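Sorting layout: plates, tray and tape

The color-sorting layout has been revised for the coming term. The change affects how the two plates are fixed to the table, where the tray goes, and how the blocks are put away. The block set itself is unchanged, and the Pokby storage boxes remain in use. Anyone still working from the old Garow sheet should discard it, as the plate positions on it no longer apply.

The task is a simple one. Blocks start in the metal tray. Red blocks go to the red-rimmed plate and blue blocks go to the blue-rimmed plate. A round is complete when the tray is clear and every block lies inside a rim. Blocks may touch each other, and they may lie at any angle. They do not have to be lined up, and they should not be straightened until the round has been written down. 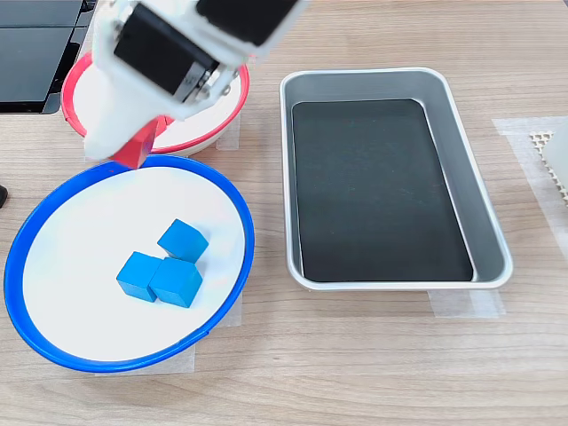 HINDMONT ACTIVITY MATERIALS GROUP | Notes from the Egan Room

Tape is now standard under both plates. The plates are light and have smooth undersides, and in the earlier layout they crept toward the table edge during a long session. Short pieces of translucent tape are placed on the table with part of each piece extending past the plate, so that it can be lifted by the free end. Four pieces per plate are enough. Full strips under the whole plate hold no better and take much longer to remove.

Translucent tape was chosen over colored tape because the colored rolls we had were red and yellow. A red strip showing beside a blue rim gives a second color cue at the wrong plate. Masking tape was also tried and left residue on the tabletop after two weeks. If residue is found, wipe it with warm water and a little dish soap, dry the table, and wait before taping again. Do not use a scraper on the wood.

The blocks are painted wooden cubes with a matte finish. Matte paint shows scuffs but does not glare under the ceiling lights, and the two colors remain easy to tell apart on a pale plate. Scuffed blocks stay in the set. A block is withdrawn only if bare wood shows on a full face or if an edge has splintered. The last check covered 98 blocks, and 13 were withdrawn, most of them for splintered edges. Replacements will be painted in one batch so that the shades match.

Tray position is the other change. It used to sit to one side of the plates, which made one plate closer than the other and skewed the timings. It now goes behind them, with its long side parallel to the table edge and its front rim just clear of the plates. The distance from the table edge to the front rim of the tray is 395 mm. Measure from the edge itself and ignore the bevel. The red plate goes on the left and the blue plate on the right, as viewed from the front of the table.

The tray has a dark base, and this should stay in place. On bare metal the blocks throw reflections that make a blue cube look gray from a low seat. Crumbs and dust are also easier to find against a dark surface, so check it before each round.

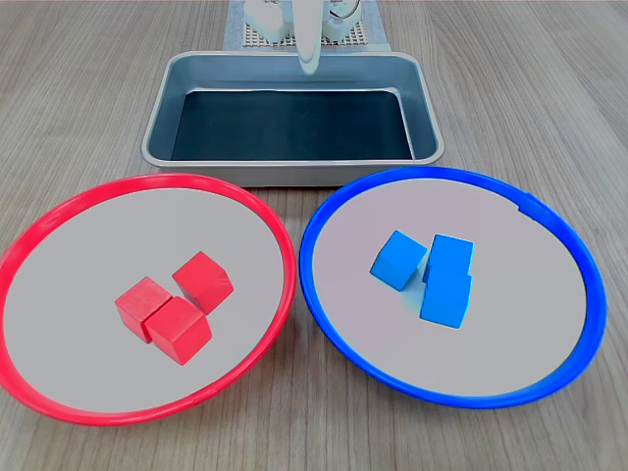 Sarahí Cuevas has written to ask whether the plates could swap sides halfway through a session. Her concern is that people learn "red left, blue right" by the third round and stop looking at the rims, after which the record says little about color. She suggests marking both positions once and exchanging the plates between rounds, with the tray left where it is.

The suggestion is reasonable and will be tried in December. The difficulty is the tape, which loses most of its grip once lifted and has to be replaced at every swap. Until the trial is finished, keep the fixed positions and note the round number on every record, so that early and late rounds can be compared.

Putting away: lift blocks out by hand and do not tip the plates, which loosens the tape. Sort by color into the Pokby boxes, red above blue. Plates may stay taped overnight if the table is booked again in the morning. Otherwise peel the tape, wipe the rims, and store the plates flat inside the tray.

Requests for extra tape or spare blocks go to Sorcha Horgan, before noon if they are needed the same day. Revised layout sheets are in the top drawer of the Egan Room cabinet.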